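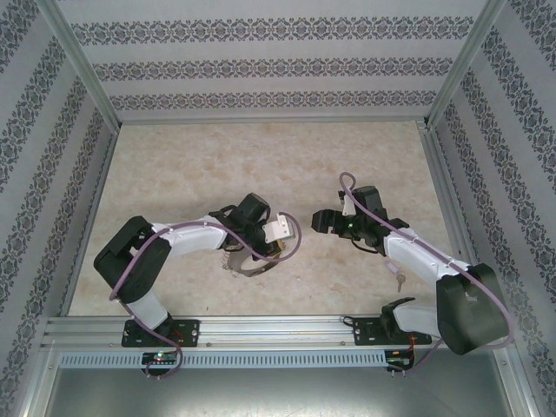 Remedios Manalastas

I start a new job in February. Same company, different chair. Tetmont is making me head of people operations, and the announcement went out to staff at 4 in the afternoon, when half the Fajardo office had already left to beat the traffic. A few of you have written to ask what it means, so I'm putting the answer in one place.

For the last six years I've run recruiting for the firm. When I joined we were a small public relations shop with one big client and a lot of nervous energy. We have 320 people now, across three offices, and we hired 100 of them in the past year. That number sounds good in a press release. From where I sat it meant a lot of first days when the laptop wasn't ready, and a lot of managers who had never managed anyone before.

The new role takes in recruiting, pay, benefits, training, and the part of the business we used to call "HR stuff" and pass around. Gerardo Dizon had most of it for years on top of his real job in finance. He was good at it and he never wanted it. He handed me a folder of open items on paper, with tabs. The oldest one is a question about parking reimbursement at the Ukness office.

I said no the first time they asked me. That was last spring. I liked recruiting and I didn't want to be the person people stop talking in front of. Nadège Masson, who was my first boss here and now runs the client side, told me that people had already stopped talking in front of me and I hadn't noticed. I thought about that for a few weeks. When the job came up again I asked for two things in writing. One was a budget for manager training that can't be moved to something else in the third quarter. The other was a seat in the monthly planning meeting, where hiring numbers get decided before anyone in hiring hears about them. I got both.

The training budget is the part I care about most. We read through 606 comments from the last staff survey, Mulugeta Ejigu and I, over several evenings. Very few of them were about money. Most were about a manager who cancels one-on-ones, or gives no feedback until review time, or sends edits at eleven at night with no note on whether they can wait. All of that can be taught. We promote our best account people into management because they're good with clients, and then we give them a slide deck and a team.

So the first program will be for new managers. It runs for eight weeks, in small groups, with no outside speakers. We tried a vendor course called Tumeck two years ago and people were polite about it. I'd sooner have our own senior managers talk through things they got wrong. Two have agreed so far. I'm still working on the others.

Pay bands come next. We don't publish them and I think we should. Not everyone on the leadership team agrees, and I don't expect to have it settled by summer. I've said the same thing in the meeting, so I'm not giving anything away by writing it here.

Gerardo Javier takes over recruiting. If you've been in touch with me about an open position, he has your name and your notes, and he answers email faster than I do. Please don't send him your resume and then send it to me too. It ends up in the system twice and one of us has to clean it up.

I'll keep the blog going, though probably less often. I won't write about anyone's situation at work, even with the names changed. I had a half-finished post about exit interviews that I've deleted for that reason. The one about reference calls is nearly done and should still go up, once I fix the middle section.

My desk moves to the second floor next week. It's by the copier. If you're in the building, come up after lunch, when the line for the copier is shorter.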